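Print this page | E-mail this page

Participants wanted: chores study, Kinbridge

Hutholm is looking for 40 adults to take part in a study of household and shop-floor chores. We want to find out which jobs a robot arm can do now and which still need a person. Picking small things up off a floor is one we are still working on. Folding towels is another.

You will do a set of everyday chores at your own pace, then watch the arm try the same ones and score its work. Each session lasts two hours. You need no technical background, but you must be able to kneel and lift a light box.

Sessions are held on weekday mornings. 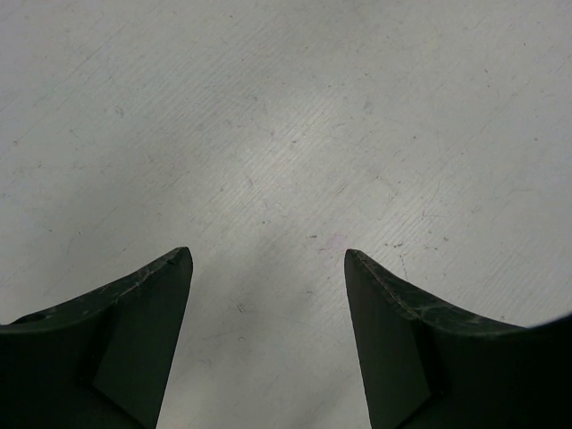

People who clean, stock shelves or pack orders for a living are especially welcome. Travel costs are paid. To apply, write to Glenys Ellis by 23rd January and say which mornings suit you.

Contact: Glenys Ellis, ext. 3936 | © Hutholm | Back to top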